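Why do things squeak, honk and hum?

Pick up a squeaky toy and give it a squeeze. Eeeek! Let go, and sometimes you get a second, wheezier noise as it fills up again. Where was that noise hiding before you squeezed? You can't see it, you can't feel it in your pocket, and yet it was loud enough to make the dog come running from the garden.

Let's find out!

Sound is a wobble

Every sound you have ever heard started with something moving back and forth very quickly. Scientists call this vibrating. A drum skin vibrates when you hit it, a guitar string vibrates when you pluck it, and two little folds of skin in your throat vibrate when you talk. Put your fingers gently on the front of your neck and hum your favourite song. Can you feel it buzzing? That's you, making sound!

When something vibrates, it pushes the air next to it. That bit of air pushes the next bit, which pushes the next bit, and so on, all the way across the room until the push reaches your ear. The air itself doesn't travel across the room with it. Think of a long line of children standing shoulder to shoulder. If the child at one end leans over and bumps the next one, the bump goes all the way down the line, but everybody is still standing in their own place at the end (unless somebody falls over giggling).

What's inside a squeaker?

Many squeaky toys have a small part called a reed, a thin strip fixed at one end and free to flap at the other. When you squeeze, air has to rush out past the reed, and the reed flutters hundreds of times every second. Flutter, flutter, flutter, and out comes a squeak.

Rubber chickens that scream work in much the same way. Their long hollow bodies hold lots of air, so the noise can go on and on. A slow squeeze gives you a groan and a fast one gives you a shriek, and it is very hard to do it only once.

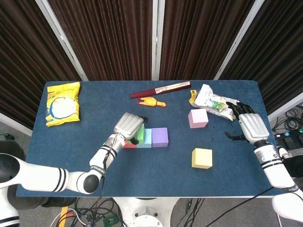

Natsumi Noguchi wrote in to ask whether a rubber chicken would still scream on the Moon, and if it did, whether an astronaut could hear it. What a brilliant question! There is no air on the Moon to carry the sound, so an astronaut standing beside it in a spacesuit wouldn't hear it through empty space. If the chicken was inside the spaceship, though, where there's plenty of air, everyone on board would hear it. Poor astronauts.

High and low

Why does a mouse squeak and a cow moo? It's all about how fast the wobble is. Fast vibrations make high sounds and slow vibrations make low ones. We call this pitch. Small things tend to wobble faster than big things, and that's why a violin sounds higher than a double bass, and why the shortest bars on a xylophone play the highest notes.

People can hear sounds as low as 20 wobbles a second, which feels more like a rumble in your tummy than a note. Elephants can go lower still! They call to each other with rumbles too deep for us to hear, and other elephants far away can pick them up. At the other end, bats make squeaks so high that our ears miss them completely.

Make your own honker

You need a paper drinking straw and a pair of scissors. Ask a grown-up before you start cutting.

Flatten one end of the straw by pressing it hard between your fingers.

Snip off the two corners of the flat end so that it makes a point, a bit like an arrow.

Put the pointed end in your mouth, a little way past your lips, press down gently with your lips and blow hard.

Did it honk? If you only get a hiss, don't give up! Take it out, flatten it again and have another go. Akihiko Tanabe's class at Dekcombe needed some 12 tries before the first honk, and after that it was very difficult to stop them.

The two points you cut are flapping against each other, just like the reed in a squeaker. Now try cutting a piece off the other end of the straw. Shorter straw, higher honk! Make 5 straws of different lengths, share them out, and you might manage a tune.

Words to remember

Vibrate: to move back and forth very quickly.
Reed: a thin strip that flutters when air rushes past it.
Pitch: how high or low a sound is.

Something to try at bedtime

Lie very still and listen for the quietest sound in your house. It might be the fridge, or a pipe, or a cat snoring. Then see if you can work out what is doing the wobbling.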